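# Chapter 4. Showing the Task

*Draft for the print shop, 2018-03-27. Section numbers may still move.*

So far the robot has only moved where we typed. Chapter 3 was joint angles, way points, a lot of waiting. Fine for a weld. Hopeless for a bag of snacks.

In this chapter a person does the job first and the machine learns from the record. Old idea. People in paint shops were leading spray arms through the strokes by hand long before anyone had a decent camera to put on the wrist. What changed is how much we can record, and how cheaply.

## 4.1 Three ways to show

**Leading by hand.** You grab the arm, motors go slack, you push it through the motion. The joints log themselves. Good: the path is one the arm can surely do. Bad: your own body is in the way of every camera, and a heavy arm makes for stiff, slow moves. Two arms at once? Try it in Lab 4A. You will need a friend.

**Driving from a distance.** Joystick, 3D mouse, or a second small arm that the big one copies. The operator stands clear. The record has what the robot saw and what it was told, side by side, and that is exactly the pair we want for training. The price is feel. Most remote rigs give the driver no sense of touch at all, so new drivers squeeze too hard, or miss the grasp and close on air. Delay makes it worse. We ran the Flotlow exercise with a delay of 200 milliseconds and every driver slowed down, even the good ones.

**Carrying the gripper.** No arm. Take the hand off the robot, add a camera and a handle, and do the task with it. The tool sees what the robot's wrist camera would see. Fingers are the same shape, pads are the same, so a grasp that works in the hand has a fair chance of working on the arm. And you can take it anywhere – a kitchen, a bedroom, a shop floor after closing. Most of this chapter is on this third way.

Keep in mind what the carried gripper does *not* give you. No joint angles. Your wrist can turn in ways the arm's can't. The position of the tool has to be worked out later from the video and the motion sensors, and if that fails the whole take is lost. Section 4.5 has the checks.

## 4.2 What goes in a record

One demonstration = one record. We'll call it an *episode* from here on. At the least it holds:

- video from each gripper, with time stamps
- tool position and tilt over time
- how far the fingers are open, same clock
- a short text label for the task
- a note on outcome: done, not done, dropped something

The clock matters more then students expect. Say the finger reading runs late against the video by 71 milliseconds. On screen you won't notice. The learner will: it sees the pads already on the packet and is told to keep reaching. Result is a robot that pushes things over. Problem 4.3 has you find such a shift in a real log from the Reltemo set, and fix it.

Two grippers, two videos, one clock. Same rule. Sync before you record, not after.

## 4.3 Picking a task

Beginners pick tasks that are too long. "Tidy the room" is not a task, it's forty tasks. Cut it down until you can say where it starts and where it ends in one breath:

> Start: items in the box. End: items on the bed, box empty.

Or the other way round, items on the bed going into the box. Either is fine. Both are *not* fine in the same batch with the same label. The learner will take something out and then put it back, all day long. We have seen this. It took a while to find.

Some terms you'll need:

**Reset** – putting things back between episodes. Don't put them back the same way every time. Turn the box a bit. Swap the packets.

**Spread** – how different your starts are from each other. 100 episodes with good spread beat 200 from the same pile, in all our class trials so far.

**Recovery** – a slip and a fix, kept in the record. Keep some. A learner that has only seen clean grasps has no idea what to do after a bad one.

Soft packets are a good first object. They give a little, they don't roll off, they forgive a poor grasp. They are also shiny, and the shine moves as the camera moves, wich is hard on simple trackers. More in 4.6. Clear wrap is the worst of the lot.

## 4.4 Rooms, not test benches

The old advice was a bare table, plain backdrop, fixed lamp. You get neat records and a robot that works on that one table. The Andamar notes (see Further Reading, under Hettiarachchi) make the case for the opposite: go to lived-in rooms and leave them as they are. Shoes on the floor, coats on the door, bottles on the counter. The learner has to find the box among all of it, and so will the robot later on.

Clutter helps the tracking too. A blank wall gives the position software nothing to hold on to. A printed sheet, a rack, a row of jars – plenty of corners and edges.

Before you start, hold the tool up and look at the view. Can you see both pads? Is the work inside the view, or hiding behind a finger? Where is the other gripper? When two are in use, each one will show up in the other's video sooner or later, and that's expected. Just don't let it cover the work.

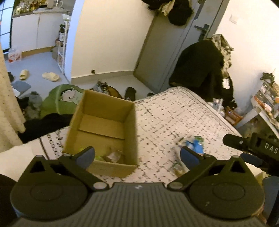
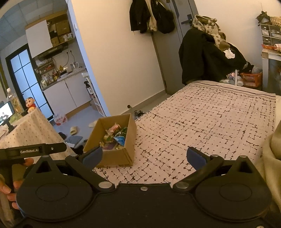

*Fig. 4.1 and 4.2. Cardboard box and bed from a carried gripper, second device at one side. Note how far apart the dark blue pads are in 4.2.*

**Quick check before you read on.** In each figure, find the nearest spot where a finger hides part of the work area. Then write a start line and an end line for a task you could record in this room, in the form used in 4.3. Keep it under 17 words. You'll use it again in Lab 4B, so don't lose it.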